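Textiles and Care

Anil D'Souza
February 2025

3.2 Sorting habits and the loss of dark dye

The households in the Olcombe sample were asked to keep a laundry diary for 30 days in November. Each wash was entered on a single sheet giving the programme, the water temperature shown on the dial, the detergent and the kinds of garment in the load. Sheets were collected by post and coded at Plelard using the scheme set out in section 2. Entries with no temperature were kept in the analysis of sorting but left out of the analysis of fading.

Most diaries showed a sorting rule of some kind, although few households had written it down or could state it when first asked. The commonest rule split the wash into whites and everything else. A smaller group kept dark cottons apart from mid-tones, and a few sorted by weight of cloth — towels and denim in one load, shirts and underwear in another — with no regard to colour. Garments that combined a dark ground with a white pattern were the main source of disagreement, both between households and within them.
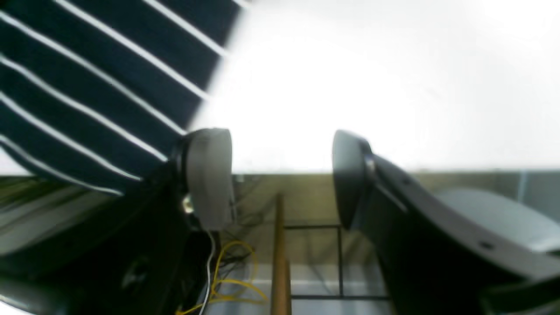

Figure 4. Striped navy fabric, upper left.

Dye loss was measured on cloth swatches stitched to a carrier garment and returned with the diary. The swatches were cut from one roll of navy cotton jersey, dyed with a reactive dye and rinsed at the Bevan workshop until the rinse water ran clear. Readings were taken before issue and again on return, with the cloth folded to four layers so that the backing did not affect the result. Where a swatch had pilled, a second reading was taken on the reverse.

Fading was more closely tied to the number of washes than to temperature within the range used at home. This agrees with the bench trials in section 3.1, in which surface wear made up a large part of the visible change. A worn surface scatters more light, and the cloth looks paler even when little dye has left the fibre. Swatches washed in full drums with towels showed the most surface fuzz. Those washed inside out on the carrier kept their face better but were creased along the seam, and the creases carried pale lines that did not brush out.

Sorting had a weaker effect than expected on the dark swatches themselves. Its effect was clearer on the white test strips, which picked up a grey cast in households that washed all colours together. The cast built up slowly and was seldom noticed by the people doing the washing, who tended to blame hard water or the age of the garment.

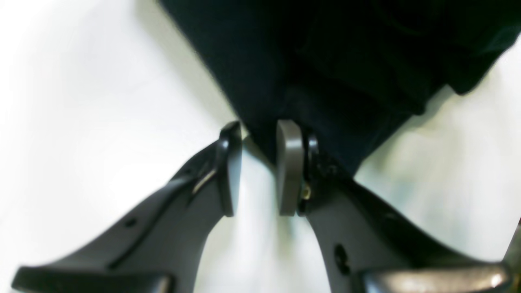 Presow, commenting on a draft of this section, objected that the white strips were too small to stand for a whole garment, and asked whether the grey cast might be loose lint and nothing to do with dye. The point is fair for the first set of strips, which were read as received. The second set was brushed and rinsed before reading, and the cast remained on most of them, though it was fainter. Both sets are reported in the appendix so that the two effects can be compared.

A further difficulty lies in the care label. Diarists treated the printed temperature as an instruction, where the labelling scheme intends it as an upper limit. Several wrote that they had raised the temperature to match the label on one item in a mixed load. Others set the whole load by the lowest figure they could find, and a load containing one item marked 30 was then washed at that setting throughout.

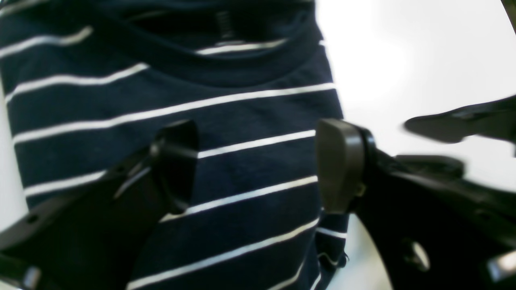
Labels were also read less often as a garment aged. New items were checked before the first wash and rarely after it, and by the end of the diary period most entries relied on memory. Knitted tops were the items most often washed at a setting other than the one on the label. Navy and black tops were usually placed with jeans, on grounds of colour alone, and so received the rougher treatment given to heavy cloth. For such garments a rule based on weight would probably do more to keep the shade than a rule based on colour. The diary data cannot settle this, as too few households sorted by weight for a fair test, and the matter is taken up again in section 4.

Contact the editorial office | Copyright and reuse | Back to top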